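Best way to keep a block of cheddar from drying out?

Catcombe Kitchen Forum > Storage and Leftovers

marit_m
Hello everyone! My sister brings me a big block of Tveit cheddar every July (bless her, she drives 180 miles with it in a cooler) and by the second week the ends are hard as a boot. I've tried plastic wrap and I've tried a lidded box. What do you all do?

Slavica Y
Wax paper first, then a bag left a little open, dear. Plastic wrap makes it sweat, and then you get that sour smell.

ottar_h
I have to disagree with Slavica, much as I love her bread recipes. An open bag is how mine dried out! Wrap it tight and change the wrap every time you cut some.

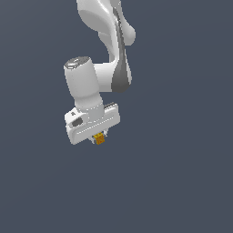
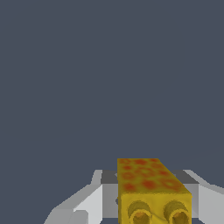
Reply 4
jeferson
You're both a bit right, I think. Paper for the big piece, and a tight wrap for whatever you'll eat in 2 days. And Marit, grate those hard ends into soup, they're lovely.

marit_m
Oh, soup! I'll try the paper on Monday and keep one end wrapped Ottar's way.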